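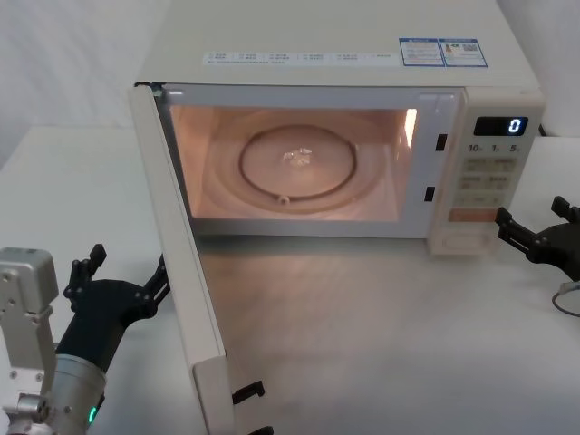 Rundby support rang back at ten to say the one-way audio is "almost certainly at your end", which I'd have been crosser about if they hadn't been right.

Monday, phone bench, second page on this because I filled the first one with swearing and a coffee ring.

Where we'd got to: five desk handsets on the bench switch, all registered to the test trunk, all able to ring each other and sound lovely. Calls out to a mobile connect, the mobile end hears us perfectly, and we hear nothing at all. Calls coming in are fine both ways. That last bit sent me off in the wrong direction for most of Friday, as I'd decided it couldn't be the firewall if inbound worked. Well, it could.

What support spotted (from the trace I sent them, so at least somebody reads those) is that on outbound calls our box puts its private address in the media part of the message, so the far end dutifully sends all its audio to an address that only exists in this building. On inbound the Flellinex gateway rewrites it properly. On outbound it was leaving that bit alone, since I'd ticked the "helper" setting on the router as well and the two were each having a go at the same message and making a mess of it.

Turned the helper off on the router. Rebooted the router, then the gateway, in that order – the other way round the gateway comes up without a line and sulks until you pull the power. Outbound to mobile: audio both ways, first go. Did it again from the other handsets to be sure. All good. Very pleased!

Then left a call up over lunch to see if it would survive, and it didn't. The gateway log says it dropped at 906 seconds. Tried again, 906 seconds again. So that's a timer, and a timer I can live with because timers have settings. My guess is the session refresh: one side asks "are you still there?" and the other never hears the question. The gateway default in the menu is 900, so the number fits nicely with a few seconds of waiting for an answer that doesn't come.

Changed the refresher from "remote" to "local" on the trunk profile and started another long call. It ran to 3,523 seconds and then I hung it up myself because I needed the handset. I'd like a proper overnight one before I believe it, but that's miles better than this morning.

Other bits, so I don't lose them:

The headset buzz on the handset nearest the window is the headset. Swapped it to another phone and the buzz went with it. It's in the drawer with tape round the plug, please don't put it back into circulation.

Echo on the Sutanto conference unit is still there. It's worst when the far end is on speaker too. I dropped the mic gain 2 steps and it got quieter, but so did I, apparently. Not happy with that as a fix. There's a firmware update on their download page that mentions echo in the notes, haven't put it on yet.

Voicemail to email works, but the attachments arrive with the caller's number missing from the subject line. The template has the right field in it. Leaving that one for a day when I'm in a better mood.

Clarora want to know if they can keep their old main number when they move over. Yes, but they mustn't cancel the old line before the port goes through, or the number goes back in the pot. I've told them this in writing, and I'll tell them again in September when they start getting itchy about paying two bills.

For whoever picks the bench up tomorrow: the router config with the helper off is saved as the startup config, the gateway one isn't. If the power goes, load it from the shared folder and set the refresher to local by hand. The long call gets started tonight at six, handset on the left, on mute, please leave it alone until it's been written up.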